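Search this site Go

Pegboard over the bench, part two

03/01/2019

The board has been up since October. It replaced a drawer 382 mm wide in which every tool I own had settled into one layer of scrap. The panel is a gray Vodley sheet, 8 kg before anything hangs on it, screwed to battens so the hooks clear the wall behind.

Wire hooks are best for anything with a hole through it. Tape is the obvious case: one hook per roll, colors side by side, and the roll can be checked for remaining thickness without taking it down. Scissors hang by a handle loop, points down.

Screwdrivers are harder. Katherine Salazar suggested a clip rail, and I tried one from Jumwood. It gripped thin handles and dropped fat ones. A brown cup does the job better – two drivers fit without tangling, shafts down. A third would make it a drawer again.

I also leave a hook or two free. If every position is taken, the next tool ends up on the tabletop and stays there. The yellow and black screwdriver and the red scissors still have no assigned place. 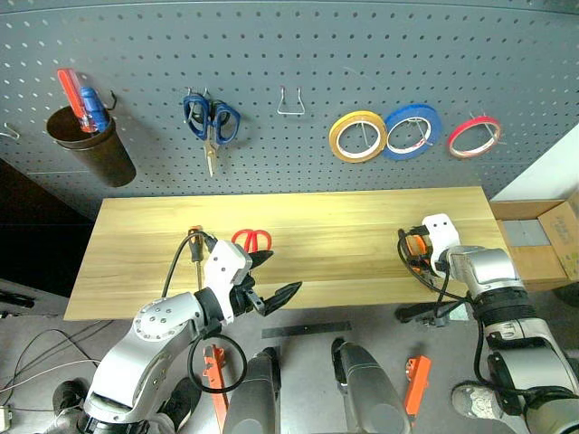
Next changes

Lower the tape row by one line of holes. Add a second cup, if Birkudar still sells them singly. Label nothing until the layout stops moving.

Contact | © 2019 | Back to top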